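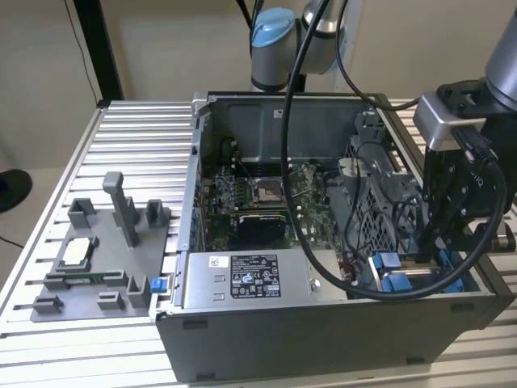
Most of what we throw away in this country could be fixed if the people who made it had left a way in. I have held this opinion for a long time, and it gets stronger every time an appliance in my house fails. The desktop computer is still the best argument for it. Lay the tower on its side, take off the side panel, and the whole interior faces up at you. A memory module is a thin circuit board that can be swapped by a patient twelve-year-old. Almost nothing else I own works that way, and I think it should.

My Jorton dishwasher stopped draining in October. The cause was a small pump, and the pump was dead. The part costs less than a family dinner out. To reach it, I had to take off the kick plate, tip the machine on its back, cut a plastic strap that had no reason to be a one-time strap, and remove a base tray held on by 6 screws with a head I had never seen before. The driver for those screws is sold by a parts supplier two states away. I waited nine days for it and washed dishes by hand. The repair itself took less than half an hour.

The company's own service line had offered another plan. A visit would cost $300 before parts, and the woman on the phone, who was polite about it, told me that most customers in my position choose to replace the unit. A new one of the same size was $800 with delivery. She was right that most people would do the arithmetic and buy the new one. I don't blame them. I blame whoever set up the arithmetic.

There are fair points on the other side. Manufacturers say sealed products leak less, break less and are safer for people who don't know what they are doing. Some of that is true. I don't want a microwave that a child can open, and I accept that a phone which survives a drop into the sink probably needs some glue. But the safety argument gets stretched over things it doesn't fit. There is no danger in a vacuum cleaner belt. My Zinex vacuum has its belt behind a riveted cover, and the manual says the cover contains no serviceable parts. A belt is the most serviceable part there is. My mother kept two spares in a kitchen drawer and changed them while the coffee was brewing.

The other argument is price. A product made to be opened costs more to build, the companies say, and shoppers pick the cheap one. I believe the second half. Shoppers do pick the cheap one, and I have picked it plenty of times. But the price on the shelf leaves out a lot. It leaves out the second machine you buy in year five, and it leaves out the trip to the transfer station. If the box had to say how long parts would be sold and what a common repair cost, people could compare. Some would still buy the cheap one, and that would be their decision, made with the facts in front of them.

I got interested in the transfer station part and wrote to our county solid waste office. They were helpful. Last year the county took in 3,726 large appliances. The office does not record how many of them could have been repaired, and I am not going to guess at a share. I will say that I have spent a few mornings over by the metal pile and seen washing machines there that looked younger than mine. The man running the loader told me the ones with good doors and clean drums come in every day.

Repair shops used to stand between the kitchen and that pile. Chacko Appliance on Mill Street closed four years ago, and it was the last one in town that would look at anything that came in by the back door. The sign in the window said retirement, and I'm sure that was part of it. But the owner had been telling customers for years that he could not get wiring diagrams for newer models, and that two brands would sell control boards only to their own technicians. A shop can't charge for work it isn't allowed to do. The building is a phone store now. The nearest independent shop is a forty-minute drive, and they want you to bring the washer to them.

What I would ask for is modest. Sell the parts to anyone who wants to buy them, for ten years after the last unit is made. Put the service manual online where the owner can read it. Use ordinary screws. If a part is known to wear out, put it where it can be reached without destroying something else on the way. None of this requires new inventions. Carmakers do a fair amount of it already, and there is a garage in every town as a result.

I would also ask buyers to change one habit, and I include myself. Before buying, look up whether the parts are sold. It takes five minutes. When I finally replaced our old space heater last winter I did this, and I ended up with a Skerent, a plain steel box with a fan and a thermostat, both listed by part number on the last page of the booklet. It is ugly, and it was not the cheapest. The fan started to rattle this fall. I ordered a new one, took off the back with the screwdriver from my junk drawer, and had it running again before supper.

Our state representatives have had a repair bill in front of them for two sessions, and it has not come to a vote in either one. It covers appliances and electronics and leaves out medical equipment, which seems sensible to me. If you agree, call the district office and say so. I called, and it took three minutes, including the time on hold.

14 November 2021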